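Wholesale prices, a wobbly shelf and 3000 cards

I have been promising a proper catch-up for weeks, so I've made a pot of tea, shut the door on the packing boxes and told myself I'm not getting up until it's written. October is always like this. The shops that were going to "have a think" all summer suddenly want everything by the end of the week, and the ones that ordered back in the spring have forgotten what they ordered and would like it to be something else. I love them all, I really do!

The big thing since I last wrote is that I've changed how I do wholesale. When I started selling cards and prints to shops I had no idea what I was doing, so I took my website price, cut it in half, and hoped. That worked fine for the prints. It did not work for the cards, and it especially did not work for the little ones with the deckled edge, which cost me nearly as much to make as the large ones because the paper is the same and it all has to be torn by hand. I was making pennies on them. I only noticed when I sat down one evening with a calculator and a bag of pretzels and did the sums properly, with the envelopes and the clear sleeves and the postage on the paper itself. Then I ate the rest of the pretzels.

So there's a new price list. The small cards have gone up a bit, the large ones have stayed where they were, and the minimum order is now four packs of any design instead of two. I was so nervous about sending that email out. I wrote it, deleted it, wrote it again with about nine apologies in it, took the apologies out and pressed send before I could put them back. Then I went for a very long walk without my phone.

Two shops wrote back to say they'd been wondering when I'd do it. One said she'd rather pay a little more than have me give up, which made me cry into the recycling. One shop dropped me, quite politely, and I was sad for an afternoon because they were the second place that ever stocked me and I used to drive past just to see my foxes in the window. But they'd only ordered once since last winter, and I think we'd both sort of drifted.

Now, the printing. A lot of you asked after my last post who I'm using, since I'd been grumbling about color. I tried Sawatzky for the new botanical range and I'm really happy with them. The greens came out green! That sounds like a low bar, but if you've ever opened a carton of ferns and found them all a kind of sad khaki, you'll know. They send a proof on the real stock before they run anything, which adds a few days, and I will gladly wait a few days. I ordered 3000 cards in one go, the biggest order I've ever placed, and I felt sick until they arrived. They came on a pallet. I live up a flight of stairs. I'd like to thank my own knees.

For the sleeves I've gone over to Droda, the compostable ones. They're a touch cloudier than the old plastic and they crackle when you pick them up, so I wasn't sure about them at first, but the shops seem to like being able to say they're compostable, and I like not having guilt in my cupboard. One tip if you're switching: don't store them next to a radiator. I lost most of a box to curling.
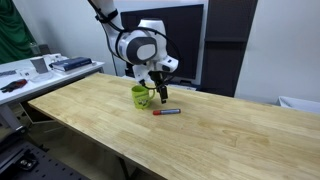

I've also been thinking hard about trade shows, because the forms for next year are already landing in my inbox and they always want the deposit at exactly the moment I've spent all my money on stock. I did the Indeo show last time, in the new makers' section at the back, and I've gone round and round on whether to do it again.

On the good side, I met buyers I would never have met otherwise. Most of them would never open a cold email from me (I wouldn't either). They walk past, they pick something up, they turn it over to look for the price, and in that moment you get to say hello. I took a decent handful of orders over the days and then a lot more trickled in afterward, some of them months later, from people who'd kept my postcard in a drawer. One buyer placed an order in the summer and told me she'd had my card pinned over her desk the whole time. I'm still living off that.

On the bad side, it's expensive, and the stand is only the start of it. There's the lighting, and the parking, and somewhere to sleep, and sandwiches that cost the same as a small lamp. My feet hurt in places I didn't know feet had. And I made all the beginner mistakes. My shelves were too low, so everybody had to bend down to see the best designs. One shelf had a wobble and I spent the whole of the first morning with my hip against it, smiling. I brought far too many prints and not nearly enough order forms. I had a bowl of candy on the table, and what I learned is that people who want candy will talk to you for a really long time about candy.

If I go back, I'll do it differently. Here's my list so far, mostly so I can find it again when I need it:

Put the bestsellers at eye level, and only the bestsellers. I had 90 designs on that wall and people's eyes just slid right off it.

Print the wholesale price list on one side of one page. Mine was folded like a road map.

Write notes on every business card the second the person leaves. I came home with a stack of cards and no memory of who'd loved the hares and who'd asked about calendars.

Wear the ugly shoes.

Book the day after off. I came straight home and tried to pack orders, and sent a shop in the mountains a box of beach prints. They kept them, bless them, and apparently sold a few.

There's a smaller show I'm looking at as well, run by Runum, which is more of a regional thing. You get a table and a backdrop and that's your lot. It's a quarter of the price and I could drive home each night to my own bed. The question is whether the right buyers go. I've asked a few people who did it last year and got completely opposite answers, so if you've been, as a seller or a buyer, please leave me a comment. I want the grumpy version as well as the nice one.

Other bits and pieces. The calendar is done! It went later than I wanted because I repainted March twice. The first one was a blackbird who looked furious, and the second was a blackbird who looked as if he'd had bad news, and in the end I painted some crocuses and moved on with my life. It's in the shop now, and anyone who stocks my cards can add calendars to an order without meeting a separate minimum. I've kept the price the same as last year.

Wrapping paper is a maybe. I get asked for it all the time and I'd love to do it, but it's bulky, it creases if you look at it wrong, and I have no room left. There are boxes under the bed and there are boxes behind the sofa. If I do it at all, it will be flat sheets, folded, in one design, probably the holly with the little wrens. I'll get a sample made up and see how it looks on an actual present before I get carried away.

And I'm finally retiring some of the older designs. It feels mean, but the teapots have to go, and so do the umbrellas, and I think the hedgehog in the scarf has had a good run. What's left will be bundled up as mixed packs in the sale section at the end of the month. If you have a favorite that you buy every year for the same aunt, now's the time to stock up (you know who you are, and so does your aunt).

Next up I need to chase the invoices that are overdue, which is my least favorite job in the world. I've started doing it first thing, at eight in the morning, before I've had time to feel awkward about it, and I keep the email very short. Most people have just forgotten and pay the same day. I used to leave it for weeks and lie awake rehearsing speeches.

Right, the tea's gone cold and there are orders to get to the post office before it closes. I'll put up some pictures of the calendar pages next time, including the furious blackbird if I can find him.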